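Shop Gear / Tables & Work Surfaces

Nendex Vilora Fabric-Top Table: A Folding Surface for Slippery Jerseys

5 min read

Basketball jerseys and shorts are a pain to fold on a hard table. The material slides, the trim curls, and by the time you have one side lined up the other has moved. We fold a lot of them at Bogale, where used sportswear comes in by the bag, and in August we replaced our old laminate table with a Vilora from Nendex. It has a woven gray fabric top, and the fabric was the main reason for buying it.

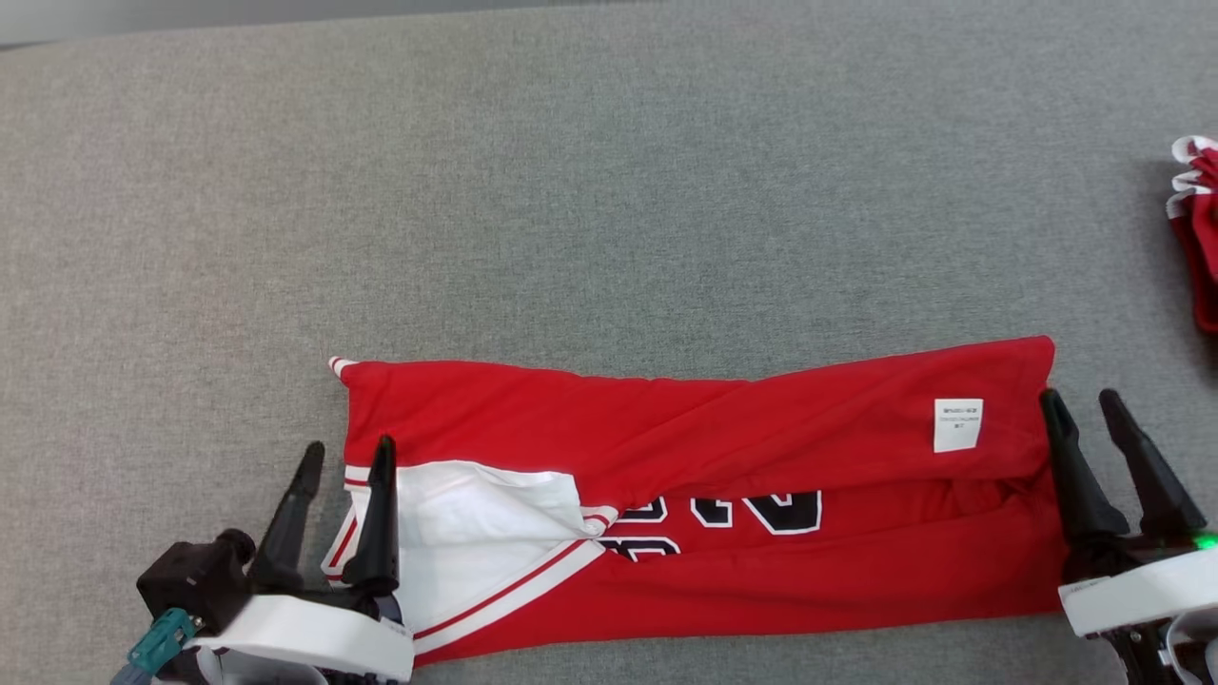
By Siiri Riihimäki
Filed from the Bogale sorting room

The Vilora cost us $400 from Belten, our usual supplier, with delivery included. It came in one carton weighing almost 40 pounds. Assembly took two people and the better part of a Thursday morning, mostly spent on the legs. The bolts are all one size. The holes at the back did not line up until we loosened everything and started over.

The weave has enough grip to hold a light garment where you put it. A red basketball piece with white trim can be laid out in a long rectangle and the fold stays flat enough to work on. Printed numerals are the usual problem, as the print is stiffer than the cloth around it. The table can't fix that, but the bottom layer no longer creeps away while you smooth the top one.

Color matters more than I expected. Gray is dull to look at, but white trim and black numbers both show up well against it, and so does red. Our old table was white, and white piping disappeared on it. The mottling in the weave also hides lint, for better or worse. We brush the top every evening whether it looks dirty or not.

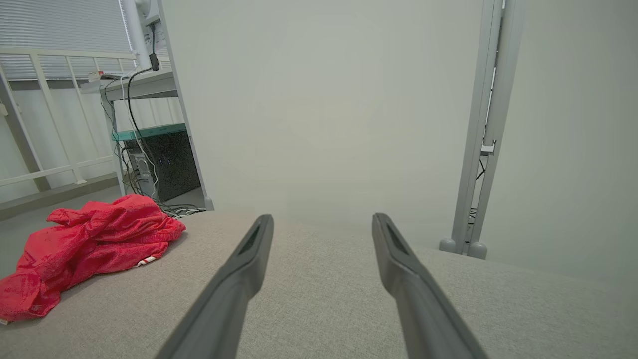

Red cloth on the gray cover, tag showing.

Bunched-up pieces are what we start with most of the time. I look for the tag first and shake the garment out from there. On the Vilora I can leave a heap at the left and fold on the right without the two running together.

Now the complaints. The cover is fixed, so you can't take it off and wash it. Nendex says to spot clean with cold water, and I have done that twice – once for coffee, once for marker. The coffee came out. The marker left a shadow. For this price I would like a zipper and a spare cover.

Also, fabric catches things. Hook-and-loop tabs on warm-up pants grab the weave, and one corner has started to fuzz where we pile them. Close the tabs before you set anything down.

We put 600 pieces across it in the first month and the surface is still tight, with no sagging or ripples. If you fold cotton T-shirts, a plain table is fine and a lot cheaper. For slick polyester the Vilora is worth the money, and we plan to order a second one once Belten has the longer legs back in stock.

Tagged: laundry and folding, tables, resale, sportswear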